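The collection program at Wallis began in December with one station and a short list of household tasks. Junaid Baloch, who directs it, describes its purpose in plain terms. "We record people doing ordinary things with the same kind of fingers the machine will have," he said. "The learning system studies those recordings, so the quality of the handling matters a great deal."

Each operator works at a white tabletop with a gripper in each hand. Packing tasks, in which objects go into clear soft pouches, were added to the schedule at the request of Gondal, the partner organization.

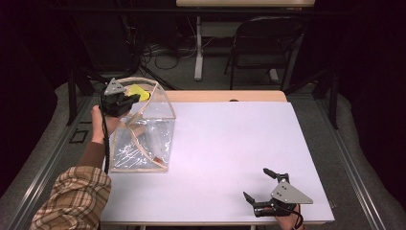 Mr. Baloch said that new operators complete 15 practice attempts before any of their work is kept. "People arrive with very quick hands, and we ask them to slow down," he said. "A hesitation is acceptable. A movement the machine could never make is a problem for us later."

The target for each task is 200 accepted examples. The pouch task stood at 103 at the time of the interview. Clear vinyl is difficult material, he explained, as it folds differently on every attempt and reflects the overhead light - a condition he prefers to keep in the recordings.

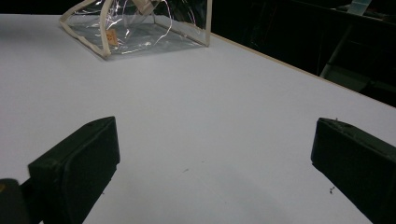 Mireille Nimri takes a more cautious view, and would like failed attempts to be stored and labeled as well. In her opinion, a system that has studied only clean examples has little to draw on when a bag collapses. Mr. Baloch said the proposal is under review.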